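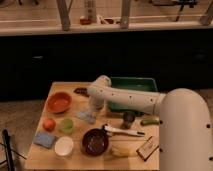
About Bridon Street Events

Bridon Street Events plans and runs outdoor festivals, parades and seasonal fairs for town councils, shopping districts and community groups. We are a small company with a permanent staff of seven, and we take on stewards and stage crew for each event.

The company was set up by Carter McKinnon, who had spent several years organising lantern parades and summer carnivals for a local arts trust. Our first job of our own was a one-day harvest fair in August, with two food stalls, a brass band and a procession that went once round the market square. It drew 660 people. The same fair now runs over a weekend and the last one had 3000 visitors.

What we do

Most clients come to us with a date and a place. We work out the route, apply for the road closures, book performers and traders, and write the safety plan. On the day we manage the site from first delivery to final litter pick. We can also take on a single part of the work, such as stewarding or stall bookings, if you already have an organising group.

Our regular events include a spring procession, the Fimetti Food Fair, two Christmas light switch-ons and the Pravel Winter Market. We also help several cultural associations with their new year and midsummer celebrations. In those cases the association decides the programme and we look after the permits, barriers, power and first aid cover.

Our people

Noémie Robichaud is head of programming. She joined us from a touring theatre company and is the person to contact if you are a dancer, musician or street performer looking for work. Carter still runs the site team and attends every event.

Traders and performers

We keep a list of 1474 traders and acts and go to it first when filling a programme. To be added, send us a short description of what you do, your public liability certificate and, for food traders, your latest hygiene rating. Pitch fees are set for each event and are shown on the booking form. We do not charge to be on the list.

Visiting us

Our office is on the first floor of Căpraru House, above the print shop. Please ring before you come, as we are often out on site between April and the end of December. There is step-free access from the rear car park.

Page last updated January 21, 2022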